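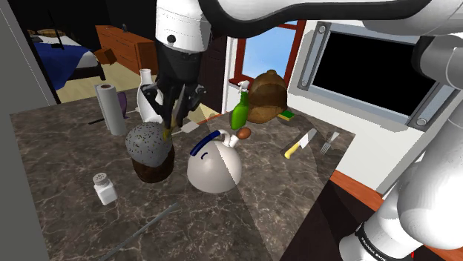 Obtaining performance parts for a string quartet from a deceased composer's estate

Posted in: Concert Music, Scores and Rights

Imre Kerekes
20th February

Our chamber music society intends to perform the second string quartet of a composer named Eyvindsson, whose work was last heard in this region many years ago. The library of the Stenton Conservatory holds a full score in manuscript, shelved as item 966, but it has no separate parts. The librarian has informed us that the score may be read on the premises and may not be copied without written permission.

The original publisher, Skadar Editions, no longer answers letters at the address printed on its catalog. We have 24 pages of score to prepare and four players who need time to learn the work. I would be grateful for guidance on two matters. First, to whom should a request for permission be addressed when the publisher cannot be reached? Second, if permission is given to copy the score, does it also cover the making of parts?

Rozália Fekete

The two matters should be kept separate in your correspondence. Permission to copy a library's manuscript is granted by the library as owner of the physical item. Permission to make parts and to perform the work is granted by whoever holds the copyright, and a library is often not that party.

I would suggest writing first to the conservatory and asking for its deposit file on item 966. When a family places manuscripts in a library, there is normally a signed agreement, and the agreement normally names a person or a law office. The library may decline to give you the name but will usually forward a letter.

With regard to Skadar, a publishing contract may pass to another firm when a house closes, and it may also return to the composer's heirs. Please ask the heirs which applies. Your letter should state the title of the work, the number of players, the seating capacity of the hall, whether admission is charged, and whether a recording will be made. Ask in plain terms for permission to extract four parts for this performance, and state what will become of them afterward. Some estates request a clean set for their own records and will reduce the fee in return.

Permission to copy the score should not be read as permission to make parts. Have both in writing before anyone begins the copying. I would allow 90 days for a reply.

Emer

We had a similar case with a wind quintet. The estate replied in 10 days and charged nothing. I do not know whether this is usual. Check the viola line carefully if the manuscript is in pencil, as ours had two bars missing and this was noticed only at the first rehearsal.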